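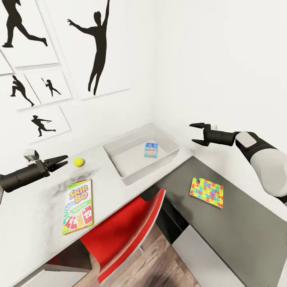

去Brollarura的那天早上下着小雨，我提前了快一个钟头到，就在Letano楼下的面包店里坐着，把Kyu-ri Geum发给我的论文初稿又翻了一遍。说老实话，第三节我读了三遍还是一知半解，倒是附录里的一句话让我记住了：“本文关心的问题是，机器人什么时候应该先不动手。”我干这行这些年，看过的机器人论文多半在讲怎么抓得更快、更稳，讲怎么先不动手的还真不多，所以上楼的时候我心里是有些高兴的，觉得这趟大概不会白来。

Kyu-ri来开的门，手里端着一杯已经凉掉的大麦茶，一边走一边跟我道歉，说会议室被别的组占了，只好在她的工位旁边挤一挤。她的工位上有两块屏幕，一块是密密麻麻的曲线，另一块开着仿真程序，里面有一间屋子，一台双臂机器人，几样桌游盒子。她说这个仿真环境组里都叫它Won，是好几年前一位已经离职的同事起的名字，什么意思没有人说得清，叫着叫着也就习惯了。

他们研究的方法叫Flamow。要讲清楚它，得先讲一件听起来有点可笑的事。去年夏天，组里训练了一个收拾桌面的策略，任务很简单：看到盒子，夹起来，放到指定的地方。盒子就在眼前的时候，它表现得挺像样。可有一回A-yeong Son忘了在场景里放盒子，程序照常跑了起来，机器人也照常伸出手去，在空空的桌面上认认真真地合上夹爪，抬起来，挪过去，松开，一整套动作做得有板有眼。

“我当时笑了半天，”A-yeong跟我说，“笑完了又觉得挺难受的。它学会的是一套手势，眼前有没有东西，它好像并不在意。”

她后来花了一个星期去查原因，查出来的道理倒也朴素。训练用的演示里，每一段都有东西可拿，每一段都以拿到东西收尾，机器人从来没有见过“没什么可做”的情形。换作一个小孩，要是从出生起大人每次叫他伸手，手里都会落下一块糖，他大概也会一直伸手的吧。
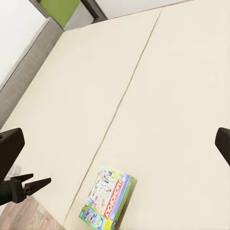
于是他们动了个念头，把“看”和“动”拆开来学。在Flamow里，机器人每走一步之前，要先回答一个小问题：就凭眼下看到的这些，值不值得伸手？程序会给当前的视角打一个分，分数高，手臂往前走；分数低，手臂停住，头部或者底座稍微挪一挪，换个角度再看。最多可以连着换2次，要是还看不出名堂，就老老实实地退回起始姿势，把这一轮记作“放弃”。

说起来只有几句话，难处全在打分上。什么样的视角算好？起初他们请了几位同事来人工标注，结果大家的意见差得很远。有人觉得盒子露出一半就够了，有人非要看见整个盒面才放心，还有一位严格得不得了，连影子盖住盒子一角都要扣分。Kyu-ri讲到这里自己也笑了，她说标注会开到后来简直像在评摄影比赛。

后来是A-yeong提出来，干脆不要人来判断了。仿真有一个天大的便利，同一个时刻可以存下来，反反复复地重来。那就把某一个瞬间冻住，让机器人从这个视角出发去试着抓，抓完倒回去再抓，成功的次数多，这个视角自然就是好的。好坏由后果来定，用不着谁去争论影子该不该扣分。

他们在Won里布置了64间屋子，有书桌，有宽大的台面，也有只铺着一张地毯的空旷客厅。墙面、地板和柜子的颜色都换着来，盒子摆放的位置和角度也跟着变。每间屋子跑1,000个回合，机器则通宵开着。A-yeong有一阵子早上到公司，第一件事是去摸一摸机箱烫不烫，第二件事才是脱外套。

我问她，为什么总是这些桌游盒子？她说理由不止一个。盒子方方正正，仿真起来不容易出怪事，碰撞也好算；盒面又花哨，颜色和图案挤在一起，正好考一考视觉模型会不会被热闹的画面带偏。我在屏幕上看到Monopoly的盒子平放在那里，盒盖上一条红底的字标，周围尽是卡通图案，一下子想起小时候跟表哥抢着当银行的那些下午，差点把采访的正事给忘了。

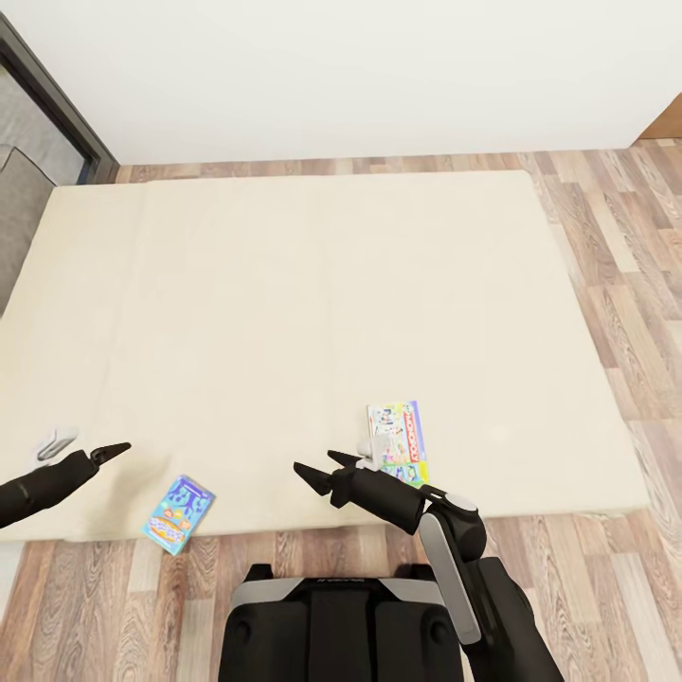
地毯是个意外的难关。按理说盒子摊在地上，四周没有什么遮挡，应该是最容易的一类，可早期的成绩偏偏在这里最差。查来查去，问题出在手臂自己身上。手臂往下伸的时候，夹爪和前臂会挡在相机与盒子之间，越是接近目标，看到的反而越少。老策略不管这些，凭着一秒钟之前的印象就往下夹；新的打分器又过于胆小，一看盒子被挡住了，立刻喊停，机器人就在半空里伸伸缩缩，像个站在泳池边上拿不定主意的人。

这一段他们磨了很久。七月里Brollarura热得厉害，办公室的空调又坏了，Kyu-ri和A-yeong把椅子搬到走廊的穿堂风里，拿着一只空纸盒和两把厨房夹子，你演左手我演右手，比划了一下午。比划出来的结论后来写进了方法里：打分器除了看眼前这一帧，还要带上一小段记忆，知道盒子刚才在哪儿，也知道现在挡住它的是不是自己的手。如果是自己的手，那就不必慌，接着往前走便是了；要是别的东西，再停下来换角度。

加上这一小段记忆以后，机器人在地毯上的犹豫少了许多。Kyu-ri给我放了前后两段录像，我这个外行也看得出差别，前一段里手臂一顿一顿的，后一段要从容得多，有种心里有数的样子。当然了，她马上提醒我，机器人心里没有什么数，那是我加上去的。

最让他们满意的还是空场景那一项。测试集里一共有1,360个回合，其中掺进了不少根本没有目标的，也有相机对着柜门、墙角或者地板的。老策略在这类回合里照旧挥着手臂去抓空气，Flamow多数时候会先停下来看一看，然后收手。“多数时候”这个说法是Kyu-ri坚持要我写的，她说还有一小部分回合，机器人会对着一块反光的面板伸出手去，把上面的光影当成了什么东西。
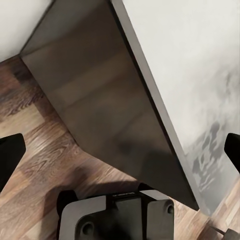

Won里的一个机器人视角：光亮的深色面板斜贯中央，左右两侧各有一根黑色夹爪手指。

反光这件事，两个人的看法到我走的时候也没有统一。A-yeong主张在训练里多放些光亮的表面，见得多了自然就不怕；Kyu-ri则担心这样没完没了，今天是柜门，明天是玻璃，后天又是不锈钢的水槽，她更想让机器人学会侧一侧身子，看那团光影会不会跟着动。反光会随着视角游走，盒子却老老实实待在原处，这个区别她觉得够用了。两种办法都已经排进了下一轮的实验，谁先出结果，谁请吃冷面，这个赌注我听着有点不对劲，赢的人怎么反而要请客呢？她们说组里一直是这个规矩。

我也问了那个大家都会问的问题：仿真里学来的谨慎，到了真机上还算不算数？Kyu-ri想了好一会儿，把那杯凉茶喝完了才回答。她说打分器里的门槛肯定要重新调，真实相机的噪点、地毯的绒毛、窗外一会儿亮一会儿暗的天光，哪一样都会让分数飘起来。她现在还不愿意给任何承诺，初稿里也特地写明，所有结果只在Won之内成立。真机的测试安排在论文交稿之后，她想等到那时候再说话。

临走时雨已经停了，A-yeong送我到电梯口，忽然又想起一件事，让我等等，跑回去拿了张纸来给我看。纸上是她手画的一张表，记着每间屋子里机器人“放弃”的情况，有几间旁边打了星号。她说打星号的是她觉得它放弃得很对的，换了她自己站在那个角度，也不会伸手。电梯门开了又关，我们在那儿又站着聊了十来分钟，聊的大半是第十七间屋子里的那张书桌。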